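Guides > Laundry and clothes care > Tamuno Folding Table > Setting up and first use

Search this manual

Contents Parts Setting up Folding Cleaning Back

Section 5: The work surface and the first garment

This section covers getting the Tamuno table ready and folding one soft garment on it. The sales leaflet says you can be folding within minutes of opening the box. Allow an evening. If yours arrived on a Friday, leave it until the weekend.

5.1 Preparing the surface

1. Stand the table on a hard floor. Carpet is allowed, according to the leaflet, but the legs sink unevenly and the levelling feet don't have enough travel to make up for it.

2. Peel off the protective film. Start at a corner and pull slowly. If it tears, warm the remaining strip with your hand and try again. Don't use a blade.

3. Wipe the top with a damp cloth and a drop of washing-up liquid, then dry it. The surface is sold as lint-free. It is easy to wipe, and we would leave the claim there.

4. Clear away everything you aren't folding. You want a plain, pale area with room on every side of the garment.

Note: The Eltura spray that comes in the starter pack is optional. We tried the table with it and without it and couldn't tell the two apart. Cotton may drag a little on a newly wiped top either way.

5.2 Choosing a first garment

Begin with something soft and fairly thick, such as a sweatshirt or a fleece. Thin shirts slide about and show every mistake. A garment in a clear colour is easier to work with on a white top, as you can find the hems at a glance. Pale green does well. White on white is a nuisance.

Caution: Take out pins, badges and anything in the pockets. A zip pulled across the top will mark it, whatever the word "scratchproof" on the box may lead you to expect.

5.3 Finding a place to hold

Most bad folds begin with a bad hold. The quick-start card tells you to "lift by the natural centre", and we have yet to meet a garment that has one. Use the steps below in its place.

1. Drop the garment on the table in a heap. Don't smooth it yet.

2. Look for a hem or a seam. A hem is doubled over and stitched, so it feels firmer than the rest.

3. Gather a small amount of cloth and pinch it. Take too much and the layers underneath come up with it.

4. Hold the pinch and look at how the folds run away from it. If they all bunch to one side, let go and pinch again nearer the hem.

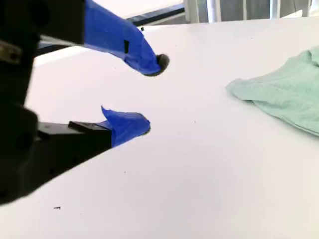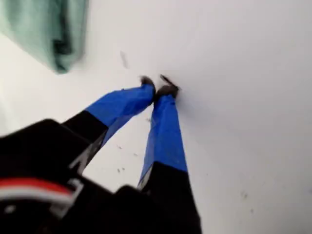
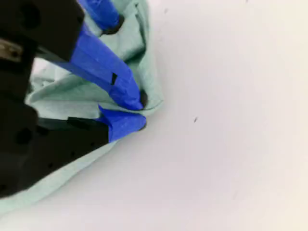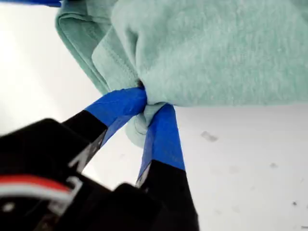 5. Lift a few inches at most. Higher than that and a heavy garment starts to twist under its own weight.

6. Find a second point on the same hem with your other hand, then draw the two gently apart until the edge between them is straight.

7. Lay that edge down first, in line with the front of the table, and let the rest follow it down.

Note: If you can't find a hem after three tries, turn the whole heap over and start again. It is quicker than digging.

5.4 Smoothing and folding

1. Smooth from the middle outwards with a flat hand. The Zomeris smoothing paddle, sold separately, does the same job more slowly.

2. Fold the sides in so that they meet or slightly overlap. Tuck any sleeves flat on top.

3. Fold the bottom up to the collar, or in thirds for a narrow shelf.

4. Press lightly. Thick knits spring back, and pressing harder won't stop them.

The guide lines supplied with the table are set 18 cm apart. That suits a small shelf and not much else. Ignore them if your drawers are a different size.

5.5 If it goes wrong

The fold leans to one side – the first edge wasn't straight. Go back to step 6 of 5.3.

The cloth bunches underneath – you picked up more than one layer. Shake it out and begin again with a smaller pinch.

The table rocks – check the feet before you ring Haser. The helpline will ask you to do that anyway.

Caution: Don't iron on this surface. The box carries a small picture of an iron with no cross through it, but page 101 of the full manual rules ironing out, and the guarantee follows the manual.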